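À propos de nous

Giter est une école du geste professionnel. On y forme des gens aux métiers du linge : tri, pliage, repassage, préparation des chambres. Depuis quelque temps, des fabricants de robots viennent nous voir avec une promesse : leurs machines sauront bientôt faire ce que nous enseignons. Nous n'en sommes pas convaincus. Nous avons quand même accepté de regarder de près, et nous le disons ici parce que les candidats nous posent la question à chaque rentrée.

Ce que nous avons vu chez Mimura

En janvier, la société Mimura a ouvert ses portes à notre équipe pédagogique pour une démonstration. On nous avait annoncé de l'automatisation. Nous avons surtout trouvé du travail à la main : des pinces tenues par des personnes, avec lesquelles on saisit et déplace les vêtements sur un lit, à la place des doigts. Les enregistrements doivent ensuite servir à entraîner un robot. Du robot lui-même, il a été beaucoup question pendant le café.
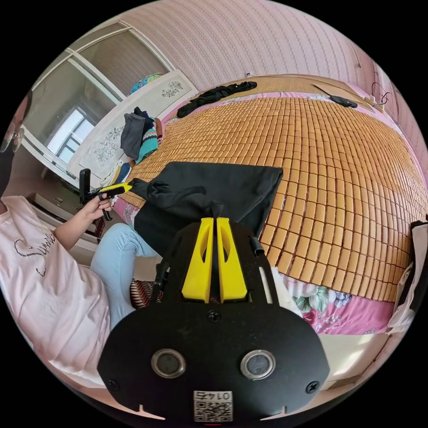
Prise d'un tissu noir à la pince, sur le lit recouvert d'une natte.

La brochure de Mimura parle d'une « maîtrise complète du textile ». Nos formateurs ont demandé ce que recouvrait le mot « complète ». Un drap-housse de deux personnes ? Une chemise amidonnée ? Une nappe de banquet à passer au rouleau ? La réponse a été que ces articles viendraient plus tard. Nous l'avons notée, avec la date de la prochaine invitation laissée en blanc.

Il faut reconnaître que l'endroit choisi n'était pas un plateau d'exposition. Un lit garni d'une natte en petites tuiles, du papier peint rose, des vêtements en pile et d'autres en tas : c'est plus proche du quotidien de nos élèves que les tables blanches des salons professionnels. Sur ce point, Mimura a fait un choix que nous approuvons. 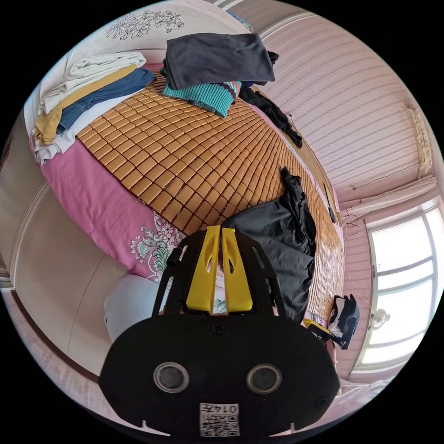 Ce que nous en retenons pour nos formations

Nos élèves suivent 215 heures d'atelier avant leur premier stage. Dans ce temps, ils apprennent à reconnaître une matière au toucher, à sentir une couture qui tire, à décider qu'une pièce doit repartir au lavage. Une pince à deux mâchoires ferme ou ouvre. Nous avons demandé comment elle ferait la différence entre un jersey et une popeline. On nous a parlé de caméras et de quantité de données : 1 000 séquences, puis davantage. Le nombre nous a laissés sur notre faim, et nous aurions préféré voir une seule pièce traitée du panier à l'étagère, sans interruption.

Le noir a occupé une bonne partie de nos échanges. Tout le monde ici sait qu'un vêtement noir posé sur un autre vêtement noir se lit mal, même sous un bon éclairage, et que l'on finit par chercher l'ourlet du bout des doigts.

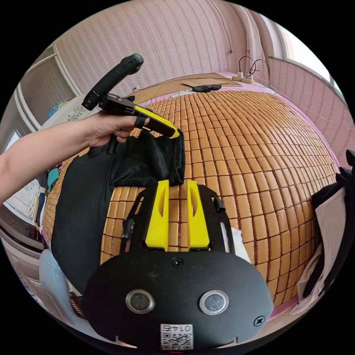 Nous avons donc demandé des chiffres de réussite sur les pièces sombres, avec la méthode de calcul. Nous les attendons toujours. Le cabinet Liang, qui nous conseille sur l'équipement, a posé la même question par écrit et n'a pas été mieux servi.

Cela ne nous empêche pas de travailler sur le sujet. Un module d'observation, appelé Siris, figure désormais au programme de deuxième année. Les élèves y apprennent à lire une démonstration : repérer qui tient l'outil, quelle étape est montrée, laquelle est passée sous silence. On leur demande aussi de refaire une tâche à la pince, puis à la main, et de comparer les deux résultats.

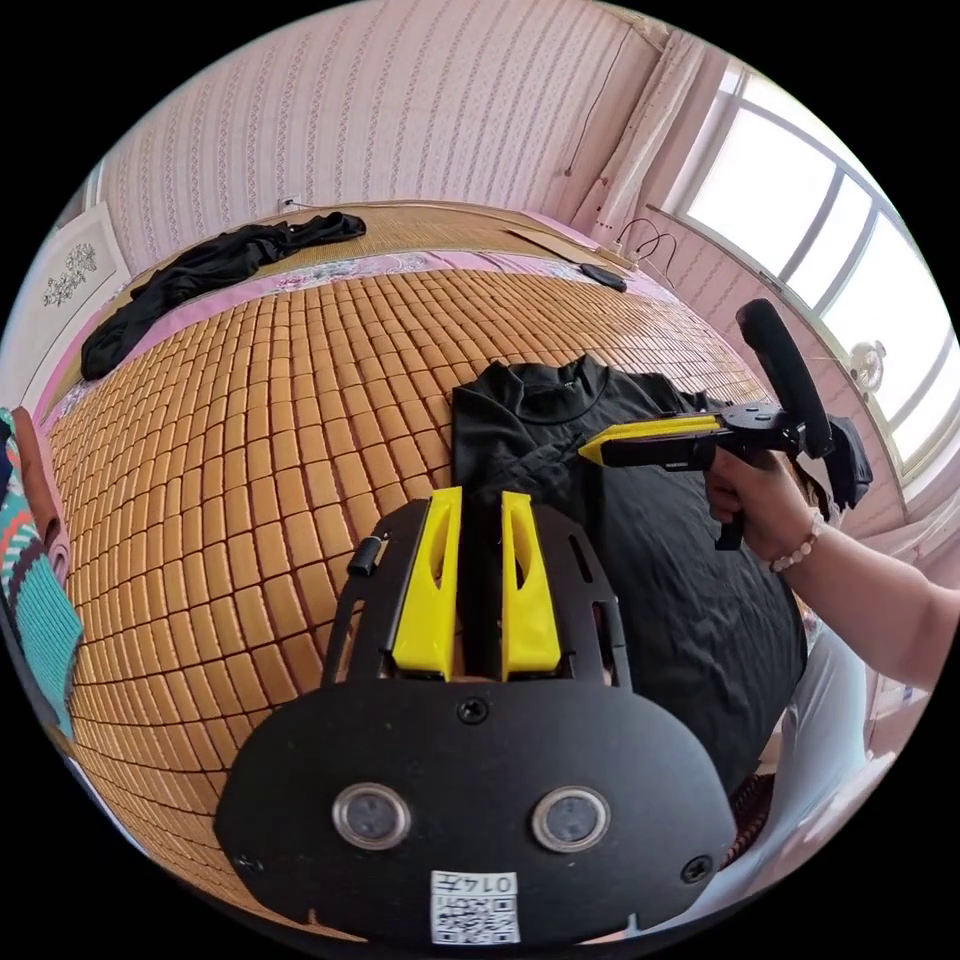 L'exercice plaît, y compris à ceux qui arrivent persuadés que leur métier aura disparu avant le diplôme. Quelques-uns en ressortent plus curieux des machines, d'autres nettement moins. Les deux nous vont. L'école accueille 80 élèves par an, et nous n'avons réduit aucun effectif au nom d'une automatisation que nous n'avons pas encore vue à l'œuvre.

Si un fabricant souhaite nous montrer un robot qui plie une chemise sans aide, notre atelier lui est ouvert. Nous fournissons les chemises.

Dernière mise à jour : 22 avril 2026

Ce site utilise des cookies pour mesurer son audience. Accepter | Refuser | En savoir plus

Giter, école des métiers du linge | Contact | Mentions légales | © Giter, tous droits réservés | Haut de page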